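Notes for session 4, Setting Up a Small Workspace. Bring your sketch from last time, even if it's a mess. Mine usually is.

## Start with the wall

Most of you drew the desk first. I get it, I did the same when I started, but I'd like you to try the wall first this week. A desk can be shoved over a few inches on a whim, and a shelf can't, or at least not without a tub of filler and a bad mood. So decide what you want to reach while sitting down, what you only need once a week, and what you'd be happy never to touch again. The first group goes on the desk or the lower shelf. The second goes higher up. The third group leaves the room!

Donal Flanagan asked last time how high the lower shelf should be. I leave a gap of roughly 35 centimeters above the desktop (call it 14 inches) if there's no monitor going under it. With a monitor, measure the monitor at its tallest setting and then add a hand's width. Please don't measure it at its lowest setting, which is what I did at the Keogh office, and I spent an afternoon filling holes.

Floating shelves look light, and people load them as if they weren't. The fixings matter more than the board. Find out what your wall is made of before you buy anything - a painted wall can be brick, block or drywall, and each one wants a different anchor. Knock on it, and if you're still not sure, drill one small test hole where the shelf will cover it.

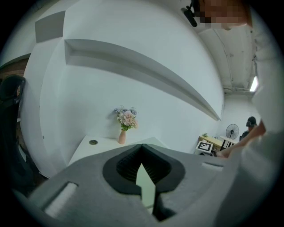
Color is the other thing I keep getting emails about. White shelf on white wall, white desk under it: I'm all for it in a small room, and I know half of you think it's boring. The shelves more or less melt into the wall and you stop feeling boxed in. What you do need is one thing with some color to it, and flowers do the job nicely. Pink blossoms in a pink vase, a bit of pale blue mixed in, some green leaves hanging over the top, and you're done. Keep it toward the back of the desk where your elbow won't find it. A slim vase is easy to knock over, so put it on the side you don't write on.

## Cables

If your desktop has a grommet (the round cable hole with a cover), use it! I can't tell you how many I've seen with a cup parked on top and every cord draped over the front edge. Run the lamp and the charger down through it, and tie them to a leg or a tray underneath. Leave some slack if you ever pull the desk out to clean. Treasa Daly swears by fabric ties over plastic ones, and I've come around to her side, mostly because I'm forever changing my mind and cutting plastic ties gets old.

## For next time

- Redraw your wall with the shelves in place, heights written in.
- Mark where the chair goes when it's pushed back, not only when it's tucked in. Tall backrests need more room than you'd think.
- Price it. The budget is still 200 for everything except the chair.
- Swap drawings with a partner. Éabha, you're with Finbarr.

Bernadette Lenihan has the spare tape measures if you need to borrow one. I'll be in the room until 5 if you want to go over your sketch.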